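Skeller Teach Kit, hand guiding and remote control in one box

Home > Arms and teaching > Skeller Teach Kit

In stock at Sandanville. Ships in 2 days.
Price 2,169, tax and freight extra.
Page updated July 2024

Short version

Show the arm the job, it keeps what you showed it. Two ways in: grab the wrist and move it yourself, or drive it from the Miletico hand controller across the room. Same recording format either way. Mix them in one task folder if you like, plenty of people do.

Fits any Skeller arm with the round wrist plate. Older square plate needs the adapter, order separately, see bottom of page.

What you get

Wrist grip with squeeze switch (hold to free the arm, let go and it locks)
Miletico hand controller, wireless, with charging cradle
Two-finger gripper, flat fingers, parallel
Cable set
Foot pedal for start / stop / throw away
Yordanov practice rooms, full license, one seat
Printed quick start

Not included: the arm. We get asked. Also no computer, no table clamp.

Showing by hand

Squeeze, move, let go. Arm carries its own weight plus whatever load you typed in, so set the load first or it sags on you. Finger open and close is on the thumb wheel. Wheel is stiff out of the box, loosens up after a day.

Best for: short reaches, wiping, pushing drawers shut, anything where you want to feel the contact. Stand to the side, keep your sleeve out of the elbow. If your hand shows up in the wrist camera view that's fine for replay but bad for training, use the controller for those.

Showing by remote

Pick up the controller, press the side button, arm follows your hand. Release and it stops where it is. You can then move your hand back to somewhere comfortable and press again, no jump. Scale is adjustable: full size, half, quarter. Quarter is the one for small parts.

Trigger is the gripper. Half pull is half closed. There's no force feedback on this model, just a buzz when the fingers stop against something. Watch the camera window, not the arm, at least while recording. What you can't see in that window the arm won't have to go on later. Worth repeating to new operators.

Practice rooms (Yordanov)

Same controller, same pedal, no hardware at risk. The rooms are rendered: kitchens, utility rooms, hallways, a few bathrooms. Wall colors, worktops and floor tile get swapped between sessions so nobody ends up teaching the arm one kitchen by accident. Camera rides with the gripper, and you see the fingers low in the view the way you would on the real wrist.

Good for getting new people up to speed before they touch the arm. Also good for trying out a task before you clear a bench for it. Recordings from the rooms save in the same folder layout as real ones but carry a sim tag. Leave the tag on please. We have had support calls where the sets got mixed and it takes ages to pull apart.

Light levels: bright, normal, dim. Dim is harder than it sounds. Dark gripper body over a dark worktop, edges go soft, and you start judging distance by the fingers alone. Practise there on purpose.

Recording a task, quick run through

1. New task, give it a name in plain words. "Put cup on shelf", not "test7_final".
2. Set load if anything is in the fingers at the start.
3. Fingers open, arm at a start pose. Doesn't have to be the same pose every time. Better if it isn't.
4. Pedal once to start.
5. Do the job at a steady pace. Don't stop to think halfway, the pause gets recorded too.
6. Pedal once to stop. Hold the pedal down to throw it away.
7. Shift the object a bit, go again.

We suggest 40 good runs for a simple pick and place before you train anything. More if the object is shiny or floppy. Messy runs with a recovery in them are worth keeping, just mark them.

Things that go wrong

Arm drifts when you squeeze the grip: load is set wrong, or the base isn't level.
Controller drops out: metal shelving between you and the receiver. Move the receiver up.
Fingers close when you wanted open: trigger direction is flipped in settings, second tab.
Practice room opens black: graphics driver. Update it, restart, then call us.
Recording saves but is empty: pedal plugged in after the software was started. Close and reopen.
Gripper in the room points the wrong way: wrist zero not set. Hold side button and pedal together untill it beeps.

Specs

Controller battery: swappable, spare sold separately
Receiver: USB, one per arm
Gripper: parallel, two fingers, swappable pads
Finger pads: flat supplied, grooved optional
Recording: joint positions, finger opening, wrist camera, pedal marks
Practice room seat: one computer at a time, can be moved
Warranty: 2 years on the grip and controller, pads are wear parts

Add-ons

Square plate adapter
Grooved pads, pair
Spare controller battery
Second practice room seat
Long pedal cable
Wall bracket for receiver

Ordering

By the cart button or send a purchase order to the Sandanville desk. Tell us wich arm you have and the plate shape, a photo of the wrist is fine. Schools and labs get the teaching price, ask before you order, we can't take it off afterward. Kits ordered since April already have the newer thumb wheel.

Returns unopened only for the practice room license. Hardware can come back if it's clean and in the box.

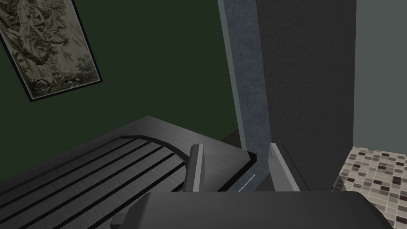
Practice room, dim light, gripper open. Green wall, slatted inset in the gray worktop, tile off to the right.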